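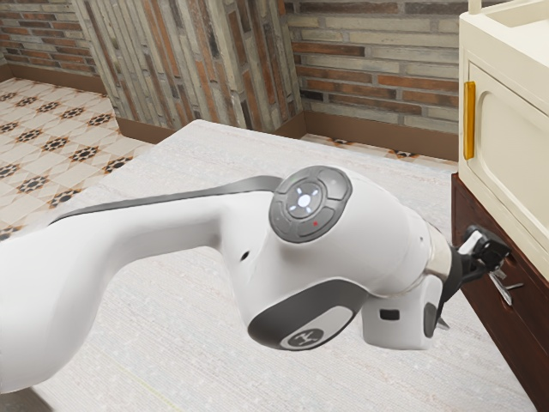 I've had the Vimen focus mitts for one full training cycle now, so I figure I can say something useful about them. For context, I train boxing and a bit of kickboxing at a small gym in Flatbridge, four evenings most weeks, and I hold pads way more than I hit them because I'm tall and everybody wants the tall guy to hold. My old pair was from Phelan and they'd gone so flat that a decent cross felt like catching a brick.

First impressions were mixed. The Vimens are small! Smaller than I expected from the product page, and for the first couple of rounds I kept getting clipped on the wrist by a newer partner who swings wide on his hook. Once he tightened up (and I stopped reaching for his punches, which is a bad habit of mine) it was fine. The curve is nice and deep, so the glove lands in the middle and you get that loud pop everyone likes. My coach says the pop means nothing. He's right, but I still like it.

Padding is where they beat the Phelans by a mile. I did 22 rounds over one weekend camp and my elbows were okay the next morning, which has never happened before. The palm has a little ball you grip, and it took maybe a week before it stopped annoying me.

Now the gripes. The wrist strap is too long, and the end works loose and flaps around. I ended up taping it. The finger hood is snug, and if you've got big hands like me, try them on first. They also hold sweat like a sponge, so leave them open after class and don't zip them into your bag overnight. I did that once in February and the smell was something else.

I wouldn't use them for kicks, either. I caught a few light round kicks just to see, and my wrist told me to quit. Get proper Thai pads for that. The Priltlow ones at our gym are ugly as sin but they've been kicked for years and they're holding up.

The stitching is good so far, except for one loose thread by the left thumb that I snipped off. I paid full price and I'd buy them again, but I'd want a shorter strap.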